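Sorting day moves to the Drutham hall

17 January 2020

The Promstead toy and household swap has outgrown the back room on Ó Néill Street, so from next month sorting will be done at the Drutham hall. Doors open at 9 and we finish at noon. Parking is on the north side only, and the gate is locked at 12:30.

Last year we passed on 200 boxes of household goods, 70 of them in July alone. Most of what comes in is small plastic: cups, bath toys, odd handles and lids.
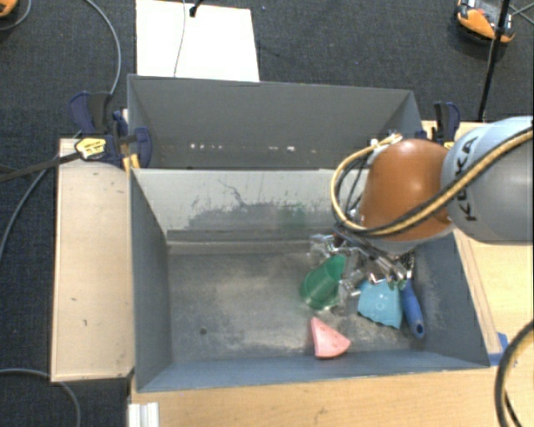
Please rinse everything before you bring it. We can't take car seats, glass, or anything with a battery still in it. Puzzles are welcome if the pieces are bagged and the box is taped shut. Books go to the library sale — drop them at the front desk there, not with us.

Teresa Ó Dubhghaill is keeping the sign-up sheet again. Shifts are 90 minutes, with two on each sorting day, and you can leave your name for one or both. Children over ten may help if an adult stays with them. 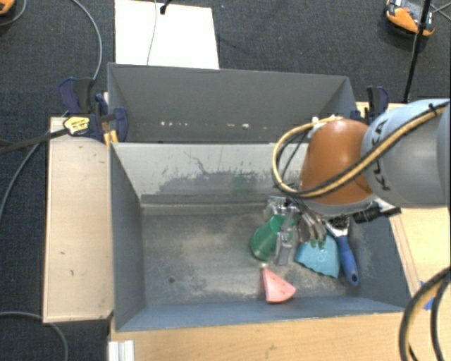 The new shelving from Dunex has been paid for and will go along the side wall. It cost 60 dollars less than we had set aside, and the difference will go toward tape and labels. We still need a hand truck, a stepladder and flat-packed boxes in any size. If you have one to lend, write your name on it and leave it inside the hall's side door.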